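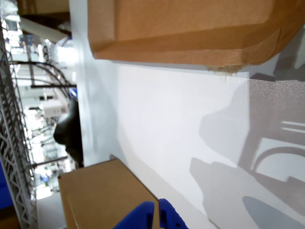 La pinza azul junto a la caja pequeña, con la grande detrás.

21 de agosto de 2026

Vuelvo a casa con los dedos pegajosos de cinta de embalar y con unas ganas tremendas de contarlo todo, así que perdona, cuaderno, si hoy me enrollo más de la cuenta. Llevo desde el desayuno pensando en cajas. He soñado con cajas, creo. Mi madre me ha preguntado durante la cena si en el club no hacemos nada más que mover cartones y le he tenido que decir que este mes no, que este mes somos básicamente una empresa de mudanzas con un brazo y dos dedos.

El proyecto se llama Tirholm (el nombre lo puso Teodor, que lo sacó de una novela que no ha leído ninguno más del grupo) y consiste en que el brazo coja cajas de cartón de tamaños distintos y las deje en su sitio sin aplastarlas. Dicho así parece una tontería. Yo misma lo pensé cuando me apunté, y hasta le dije a mi prima que en dos tardes lo teníamos resuelto. Pues llevamos todo el verano, y cada vez que creemos que ya está aparece una caja con una solapa un poco levantada y vuelta a empezar.

Hoy tocaba trabajar sobre la superficie blanca. A mí me gusta porque se ve todo muy bien, pero también se ven muy bien las sombras, y al programa las sombras le vuelven loco. Por la mañana confundió una con el borde de una caja y bajó la pinza a cerrar con toda su buena voluntad sobre el aire. Czesław se puso a aplaudir. ¡Lo hizo con tanta decisión, el pobre! Luego estuvimos un buen rato cambiando el umbral, primero demasiado, después demasiado poco, y al final Teodor propuso que dejáramos de tocar números a ciegas y guardáramos imágenes con sombra y sin sombra para compararlas como es debido. Tenía razón, y me dio un poco de rabia que no se me hubiera ocurrido a mí.

La caja grande es la que peor lleva los ensayos. Tiene un trozo desgarrado por abajo, con las fibras asomando, y los bordes ya muy gastados. Yo quería jubilarla y montar una nueva, que tenemos varias plegadas, pero Czesław se empeñó en que se quedara, porque en un almacén de verdad las cajas llegan así o peor, y que si solo practicamos con cartón perfecto nos vamos a llevar un disgusto en diciembre. Discutimos un poco. Bueno, discutí yo, él se limitó a seguir pegando cinta en otra caja mientras me escuchaba, que es una manera muy eficaz de ganar discusiones. Se queda.

Con la pequeña vamos mucho mejor. Los dedos azules los imprimimos nosotros y les tengo un cariño que no es normal. El ancho salió a la primera. El estrecho, en cambio, nos costó la vida: el primero se partió, el segundo quedó torcido y el tercero no encajaba en el soporte por una medida que había apuntado yo al revés (esto no lo sabe casi nadie y prefiero que siga siendo así). Ahora cierran bonito, sin hundir el cartón, siempre que se acerquen rectos. Si entran un poco girados, la caja se les escapa hacia un lado y hay que ir a buscarla.

Por la tarde hicimos la serie larga, la que nos pide el reglamento del Pretmont para poder inscribirnos. Son 100 intentos seguidos con la misma caja y sin cambiar nada del programa entre uno y otro, lo cual es una tortura, porque al cuarto fallo ya se te van las manos al teclado. Yo llevaba la hoja de anotar, Teodor recolocaba la caja y Czesław tenía el botón de parada, con una cara de responsabilidad que parecía que custodiaba un banco. Al acabar conté los fallos dos veces: 11. ¡Once! La última vez que lo intentamos perdimos la cuenta de lo mal que iba y la dejamos a medias, así que me puse a dar saltitos por el taller y casi me llevo por delante la estantería metálica.

De los once, la mayoría fueron con la caja demasiado cerca del borde del tablero. Eso me intriga. Teodor dice que es la calibración, que se va estropeando según te alejas del centro; yo creo que es el brazo, que cuando se estira mucho llega con el codo en mala postura y pierde un poco el ángulo. Nos hemos apostado una merienda en el Daminard. Pienso pedir la tarta más cara, lo dejo aquí por escrito para que conste.

También hablamos de dinero, que es la parte que menos me gusta. Nos quedan 400 euros del presupuesto y un motor de repuesto para la muñeca se come una buena parte. Czesław quiere comprarlo ya, por si acaso. Yo preferiría esperar, pero me acuerdo del ruidito que hacía ayer al girar y me entran las dudas. Mañana lo escuchamos con calma, con todo lo demás apagado, y decidimos.

Antes de irnos barrimos un poco, plegamos dos cajas que ya no vamos a usar y Teodor se quedó copiando los datos de la serie a su portátil. Yo me he traído la hoja de anotar para pasarla a limpio, porque mi letra a partir del intento sesenta es una vergüenza y hay una cruz que tanto puede ser un fallo como una mancha de café.

Cosas para mañana: repetir los intentos del borde con el brazo colocado más cerca, preguntar en qué formato hay que mandar los resultados, llevar otro rollo de cinta y devolverle a Czesław el cúter, que lo acabo de encontrar en mi mochila.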